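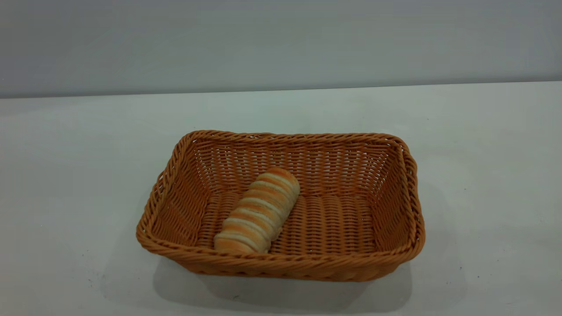 *Photo: Chia-hao Liu*

Do you like bread? Do you have opinions about bread? Then I'd love to hear from you, because I'm looking for people to come and help at the Kahraman bakery table in Weltville, and I need rather more of you than I've got.

I run the bread side of things (my name's the one under the photo) and we're opening a tasting room next to the shop. Nothing fancy! A few tables, plenty of butter, and rolls brought out in baskets like this orangey woven one with the twisty rim. Before we open properly I want to know what people really think of the rolls, and how they like them served. My family have been saying "lovely, dear" to everything I bake and I can't run a shop on that.

**What you'd be doing**

You'd come along for an afternoon, sit down with a few other people and eat. We've got long rolls to try, a plain white one and a seeded one, and later on a rye I'm still arguing with. You tell me which you'd buy, which you'd leave, and whether the crust is a nuisance. I also want to settle the basket question. I like one roll to a basket, so everybody gets their own and there's no reaching across. My sister thinks that's daft and wants a big heap in the middle of the table. We'll try it both ways and you can be as rude as you like.

There's a short form to fill in (one side, big print) and then a chat over tea. I'll be scribbling notes the whole time, so please don't be put off.

**Who I'm after**

Anyone over 18, from Weltville or Jiltirby or anywhere you can get in from. You needn't know a thing about baking. I'd especially like to hear from people who buy bread most days, people who pack lunches for a houseful, and anyone who finds a hard crust tough going. All the rolls have wheat in them and we use sesame and milk in the same kitchen, so I'm afraid this isn't one for you if those are a problem.

I've room for 100 tasters altogether, in small groups, through the autumn.

**And a small job going too**

I need one person to help on tasting days: laying tables, warming rolls, keeping the baskets filled, sweeping up crumbs (so many crumbs). It's paid, it's afternoons only, and you take home whatever bread is left. Shop or café work would be handy but I'd far sooner have somebody friendly who turns up on time.

**How to get in touch**

Pop into the shop and ask for Chia-hao, or leave a note in the box by the till with your name, a phone number and whether it's the tasting or the job you're after. Tasters get a loaf to take home and the bus fare back. Please let me know by September 14, 2023 if you want the job. Tasters can put their names down any time until the places are gone.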